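Chapter 8
Curves, Edges and the Trouble with Straight Lines
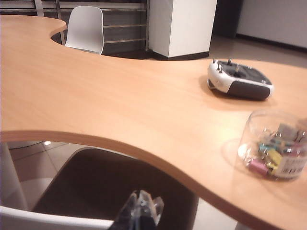 8.1 Why start with a tabletop?

When I began teaching measurement, I used rectangles for everything. Rectangular gardens, rectangular rugs, a rectangular swimming pool that must have been drained and refilled by every class I ever had. You multiply two numbers, you write down the answer, you go to lunch. Then one July I spent a few weeks helping out at Plivetik, a small furniture shop in Eltadmont, and a customer asked me how much top surface she was getting for her money. The desk had a wavy front and a scoop taken out of the back. I had a tape measure and no idea where to put it!

A desk with a long sweeping front edge is a perfectly ordinary object, and you could find its area in several ways. You could lay a sheet of squared paper over it and count. You could trace it onto cardboard, cut out the shape and weigh it against a piece whose area you already know (my favorite, and we'll do it in Section 8.3). Or you could slice it into thin strips in your head, treat each strip as a rectangle, and add them all up. That last idea is a very old one, and it will carry us through most of this chapter.

8.2 Counting squares

Let's warm up with the squared paper. Suppose a curved piece of board covers 88 whole squares, and the edge runs through a bunch of others. What do we do with the partial ones? Throw them out and our answer is too small. Count them all as whole and it's too big. So we do both, and now we have the true area trapped between two numbers – which is a lot more than we had a minute ago.

Smaller squares make the trap tighter. I once had a class in Provden go from large squares to tiny ones on the same outline, and the lower count climbed to 1000 before the bell rang. They complained the whole time, and I don't blame them. We want a method that gets us the tight answer without all that pencil work.

Before you read on, find something at home with a curved edge: a tray, a guitar, a bath mat. Trace it onto squared paper and keep the tracing somewhere safe. You'll need it again in Sections 8.3 and 8.5, and it's annoying to have to start over.

Words to know in this chapter: outline, partial square, lower count, upper count, strip, width of a strip.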